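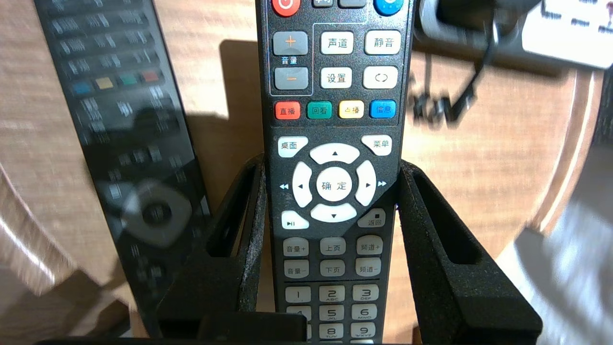 Ticket 101 – Grip rule for handheld items, remotes in particular
Site: Haklow
Opened by: Muammer Ateş
Opened: July 17, 2019
Status: waiting on Kangate for wording, otherwise done

Muammer's report, pasted in from his email:

"The handling sheet says 'grip objects by the sides, clear of any controls'. Fine for a mug. With a TV remote the fingers come up on either side and the base of the gripper still ends up over the bottom of the keypad. Is that a breach or not? I've stopped the job until someone tells me."

Right, I've picked this one up. First off, stopping was the correct thing to do, thank you Muammer! I'd much sooner have a paused job than a guess.

I started with the force limit. It was set to 30 on the Plollemeo panel, same as the sheet, and nobody had touched it. Then I went through the rule itself, and I'm afraid the rule is where the trouble is. It says "controls" and leaves it there. On a remote the whole front is controls – power at one end, numbers at the other – so if you read it strictly you can't pick the thing up at all.

I rang Afridi (they wrote the first version of the sheet) and they agreed it was only ever meant to cover pressing. Fingers stay on the edges and don't squeeze a key. A bit of hardware passing in front of the bottom row is allowed if it isn't leaning on anything. 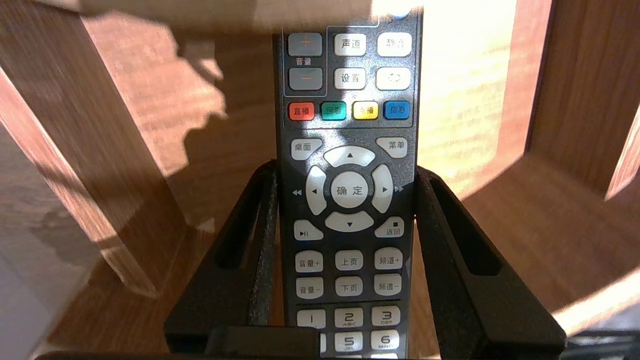
Lionel Mapplebeck
Second-line support, robot cells

What I've asked Muammer to work to for now:

Remotes are held upright, one finger each side, on the lower half. The arrows and the OK key stay in clear view of the wrist camera. If the camera can't see them, let go and take the grip again.

Don't count the bottom number keys as a fault when they're hidden. Note it in the log and carry on.

Stop after 7 failed grips in a row and ring me. The old sheet said 100, which I can only think was a typing slip.

Direct sun on the wood is still a question. Strong light and hard shadows behind an item aren't mentioned anywhere in the sheet, and I don't want to make up a rule on the phone. I've put it to Kangate as a separate line.

Muammer replied after lunch: job restarted, sheet marked up in pen, happy with the wording apart from "clear view", which he wants spelt out. Fair enough. I've sent that on as well, and the full sheet is due for its review in October. Leaving this open until Kangate come back to me.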